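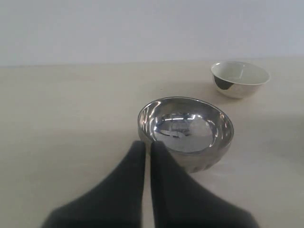 Steel bowl or the smaller one for everyday mixing?

Posted in October by Simholm

I'm setting up my first kitchen and I'm so excited to start baking! I have one shiny stainless-steel bowl and a smaller one with an off-white inside. Which should I reach for when I make pancake batter or whip cream? And how do I keep the steel one shiny? Mine picks up water spots every time I wash it.

Dodard
Steel for the cream, every time! Put it in the freezer for 7 minutes first and the cream whips up beautifully. I use mine for bread dough, salad, popcorn, everything - it's the hardest-working thing I own. For spots, wipe it with a little white vinegar on a soft cloth, rinse, and dry it right away with a towel. Don't let it drip dry. And skip the steel wool, it leaves scratches you'll see forever.

Sundar
steel. my small one is just for beating eggs

Ní Chonaill
Agree with Dodard on drying. One thing to add - don't put the steel bowl in the microwave. I melt butter in my little ceramic one (check the bottom of yours to see if it's microwave safe) and pour it into the batter. Pancakes are a great place to start, have fun!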